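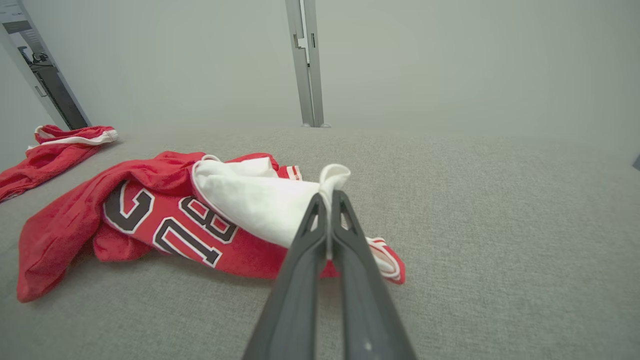
Vasiliauskas workshop, September

The folding cell at Dindska is working again after its autumn service, and we would like to tell our readers what was done to it. Many of you have asked how a machine of this kind is looked after, and the work is less mysterious than one may think.

The main trouble was in the gripper. During the summer the arm began to lose thin fabrics. It would take hold of a cloth, lift it a little, and then one corner would slip away. Thick towels gave no difficulty, so for a while we suspected the software. Deividas Kuusk finally put a strip of paper between the two fingers and pulled it out with almost no force. The fingers touched at the bottom of the tips but not at the top.

Both fingers were taken off and replaced by a new pair. Each has a small triangular opening near the tip, the same shape as before, so the old settings could be used as a starting point. The screws were tightened by hand first, then the fingers were closed slowly on the paper strip, and only after this were the screws made fast. Deividas repeated this 3 times before he was satisfied. He asks us to mention that the closing force was not increased. A stronger grip hides a bad alignment for some weeks and wears the motor.

Next came the wrist camera. Its view must include both fingertips, because the program uses them as a reference when it looks for a fold to pinch. After the change of fingers the old calibration was no longer correct, and it was made again from the beginning. Elīna Vanags wrote the procedure down on one page, and it now hangs beside the control cabinet. Please follow it in the given order, also when you are in a hurry.

For the trial we used mixed laundry: red sportswear with large printed numbers, and a white cloth laid over it. The contrast is easy for the camera, but the fabrics are not easy for the fingers. The tips should close on a narrow ridge of the white cloth and leave the red jersey under it alone. If the arm goes down too far, it takes both layers, and then the cloth cannot be folded. We set the lowest height on the padded surface, with a piece laid flat, and tested it afterwards on a crumpled pile. More than 300 picks were made in this way, and the values are saved in the service log under the name Trornton.

From now on the gripper will have a short check after every 90 hours of work. It takes 5 minutes: wipe the tips with a dry cloth, do the paper test, look at the screws. Lint should be removed with a soft brush, and no oil should come near the fingers - it leaves marks on white fabric and makes the tips slide.

Laimutė Krūmiņa keeps the spare fingers and the log. If you notice that the arm drops a cloth twice on the same shift, please stop the cell and write to her before changing any value. The next point on our list is the cable at the wrist, which is still a little too short when the arm reaches to the far side.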